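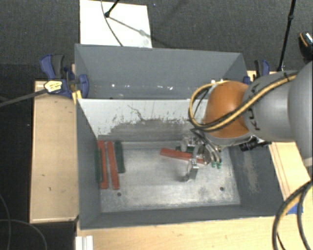 A divided gray bin with a scuffed panel.

I gave up reading about celebrity families in December, and I didn't plan it. My phone needed to be repaired, the shop in Lindcombe kept it for 16 days, and by the time I got it back I had lost track of who was expecting, who had moved and whose daughter had started school.

Before that I read a lot of it. I had 59 bookmarks in a folder called "people," mostly those short biography pages that tell you how tall a TV host's husband is. I knew the names of children whose parents I had never watched or listened to. Some of those pages get basic things wrong. I once read two of them on the same lunch break, and one gave an actor's mother as 70 and the other said she had died.

What bothers me more now is the kids. A seven-year-old with a page about her hasn't done anything except be born to somebody with a radio show or a record deal. The page usually has her full name, her birthday and a guess at her school. My sister says it's harmless and that people have always been nosy. She may be right about the second part.

I haven't quit completely. I still listen to the Nogueira podcast on Monday, and they do a gossip segment at the end – I usually leave it on while I wash up. They talk about divorces and house sales, and they leave children out of it unless the child is grown and working. I think that is a fair rule.

The folder is down to 2 bookmarks. One is an old interview with the singer from Kesis, which I keep for the part about touring in a van. The other is a recipe that got saved in the wrong place.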